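Opened bag of pumpkin seeds – pantry, fridge or freezer?
Posted in Kitchen & Pantry, July 2022
Viewed 1384 times

I bought 2 big bags of seeds at Stora because the second was half price, which is how they get you. One is open. The bag has no zipper, my pantry hits 32 degrees Celsius in summer, and the print on the film is too small for my eyes. How long have I got?

kovska_kitchen
Freezer. Squeeze the air out, fold the top over twice, clip it, then put the whole thing in a second bag. Mine from last October still taste fine. Heat is what turns the oil, and you'll know by the smell – old crayons. The sealed bag can wait in the coolest cupboard you own, which in my house is the one under the stairs.

hellström40
just eat them

cloltum_pantry
Seconding the freezer, though a jar in the fridge is fine if you get through a bag in a month or 2. I keep flat bags like this one and lay them on their side, so they stack. Don't bother thawing, they go straight on salad.
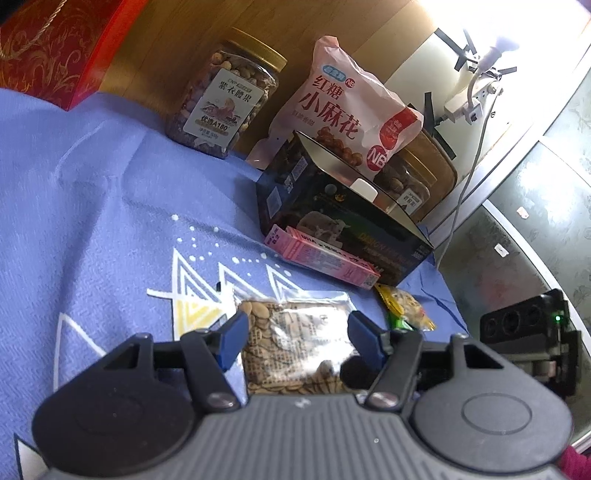 Flat clear bag, small print and all, on the blue cloth.

Write the date on with a marker before freezing. I skipped that once and now own a bag of unknown age that I'm too stubborn to throw out.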